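Category: Mill Visits / Textiles

Kincombe Weaving Mill, open day in March

The mill opens its doors to the public once a year, and this was my third try at getting in. The first two years the places were gone before I had written. The limit is 200 visitors, split into groups of 20, and each group gets a time slot. Mine was 10:40. Parking is in the field behind the dye house. Bring boots.

Our guide was Kjell Wikström, who has worked on the looms since he left school and now runs the finishing room. He started us at the river, where the wheel used to stand. The site has had a mill of one kind or another since 1574, first for grain and then for fulling wool. Only the stone footing on the east side is left from that time. The present building is brick, four floors, with the weaving on the ground floor because of the vibration.

The loom shed was running six machines when we walked through. Ear plugs are handed out at the door and you do need them. Wikström shouted a few things about warp tension that I did not catch, then repeated them in the corridor. A warp for the household cloth is 300 meters long and takes most of a working day to tie in. If a thread breaks, the loom stops by itself and a lamp comes on above it. We saw that happen twice.

Upstairs is the yarn store, which smells strongly of lanolin, and then the sample room. The sample books go back a long way and some may be handled if you ask. I spent most of my time there with the check patterns from the Orero line, which the mill stopped weaving when the last customer closed.

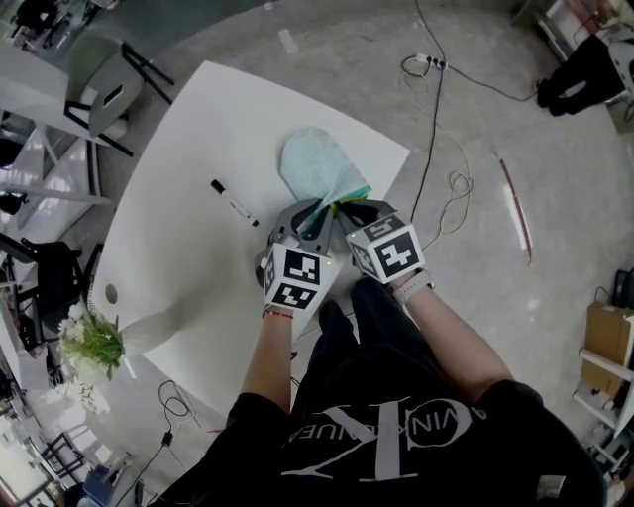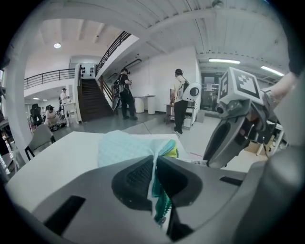
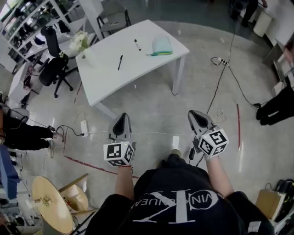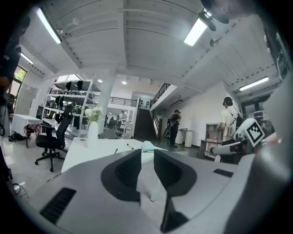

Household cloth is what keeps Kincombe going now. Wikström said the blankets get the attention, but dish towels and napkins pay the wages. Colors are chosen two seasons ahead, and the pale ones sell best by a wide margin. A pale blue-green like the folded cloth in the first photo is hard to repeat from one dye lot to the next, and the edge gives it away first when two lots are put side by side. The mill keeps a strip from every lot pinned to a board next to the dye vats for that reason.

Lunch was in the old counting house. Soup, bread, and a cheese from a farm up the valley. Maj-Britt Løken gave a short talk there on mending, with a tablecloth passed along the benches so we could look for the repair. I found it on the second pass, near the hem. She teaches a two-day course in the fall, and the sign-up sheet was full by the time it reached my end of the table.

The shop is small and takes cards. Seconds are in the bins by the stairs, mostly towels with a slub or a crooked hem, at half price. I bought four towels and a length of gray twill. The Nasr wool throws were sold out before noon. There is no heating in the shop, so keep your coat on.

Buses back to the station leave from the main gate at ten past the hour. The last one is at 5:10.

Contact the editor | Copyright, all rights reserved | Back to top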